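Comis Community Help > Home & Daily Life > Habits and Journals

Keeping a "good things" journal but I keep quitting after a few weeks, how do you make it stick

Posted by leiva_mornings, March 2025

Ok so quick background. I started writing down one nice thing a day last October, after a pretty rotten summer. Small stuff. Soup. The neighbor's cat sitting in my planter. Loved it for a while, then missed a day, then missed a week, and then the notebook went in a drawer and I felt bad every time I opened the drawer for batteries.

Started again in the new year with the Wavero app becuase people here like it. Same thing happened. I got to day 55 and the streak broke when I had the flu, and it put up a sad gray zero and I just closed it and haven't been back.

So what I want to know - is it better to do it daily or only when something happens? Paper or phone? And do you write at night or in the morning? At night I'm wiped out and everything I write is "nice dinner". In the morning I can't remember yesterday at all.

Not looking for anything fancy. I have maybe 3 minutes. I don't want to buy another notebook unless I really have to, I have a shelf of them with four pages used in each.

Also my sister thinks it's silly to write down small things and that I should save it for big stuff like trips. Is she right?? 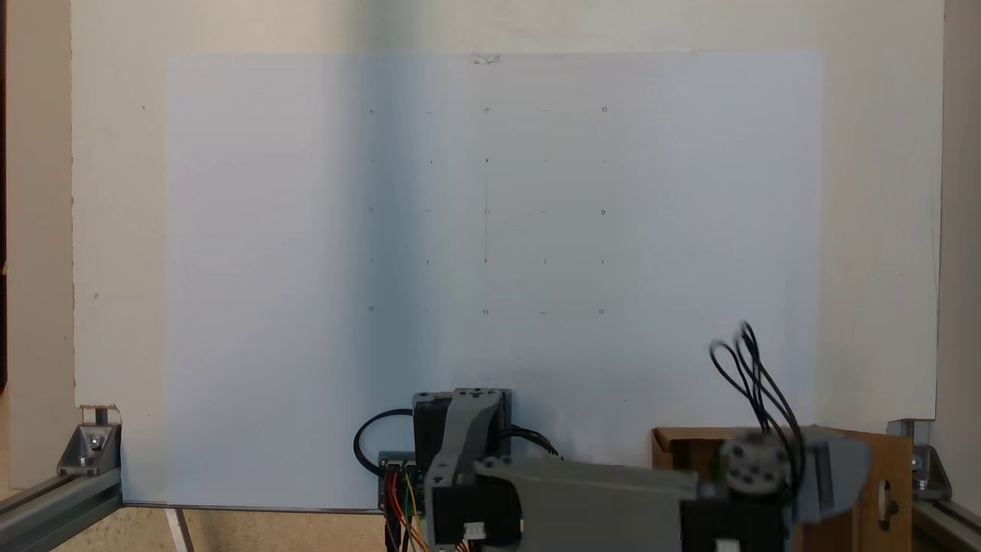

plainoatmeal

Drop the daily part, first of all. Streaks are fine for flossing. For this kind of thing they turn it into homework, and then one bad week wipes you out.

What I do: index cards. A stack of 100 costs next to nothing and lives on the kitchen counter with a pen. Something nice happens, I write one line, card goes in an old tea tin. No date unless I feel like it. Some weeks there's five cards, some weeks zero. A blank week doesn't show because there's no page for it.

Then when I'm low I pull out a handful and read them. Last time I got "bus driver waited", "found the good scissors" and one that just says "pears" - no idea what the pears did but I was happy about them at the time I guess.

Your sister is wrong, sorry. Trips you remember anyway, you've got photos and you tell people about them. It's the pears you lose.

On night vs morning, neither. Right when it happens or as close as you can get. If I'm out I text it to myself and copy it over later, or I don't copy it and it stays in the texts. Also fine.

And use up those old notebooks! Tear out the used pages if they bug you. Cut the blank ones in quarters and there's your cards.

nolness_nan

Going to disagree a bit with the above. I tried the jar thing and forgot the jar existed. For me it has to be hooked to something I already do, so I write while the coffee drips. That's it, when the coffee's done I'm done, even mid sentance.

I do remember yesterday ok if I ask myself dumb specific questions. What did I eat. Who did I talk to. What was the weather doing when I walked out the door. Something usualy pops up by the second one. "Nice dinner" is ok as an entry by the way, just add what the dinner was. Nice dinner, burnt the rice, ate the crispy part out of the pot. Much better to read later on.

Paper for me, plain cheap notebook, one line a day, skip the days I skip and don't leave gaps for them. I'm past 500 lines now and there are big holes in there. A whole spring is missing. Doesn't matter one bit when I flip through.

If you do want to stay with Wavero you can switch off the streak counter. I think it's under reminders? It moved in the last update so don't hold me to that. Turn off the evening ping too while you're there.

Oh and flu counts. "Fever gone, toast tasted like toast" would be a great line for the day you got better. You could go write that one now.

quietporch

just put it in the family calendar on the fridge. little squares so you cant write much. my husband started adding his own, mostly about sandwiches

leiva_mornings

Thank you all. Going with the coffee one first since I make coffee no matter what, and I'll keep a few cut up pages in my coat for the bus. Found the streak setting, it's under profile now and not reminders. Toast line has been written.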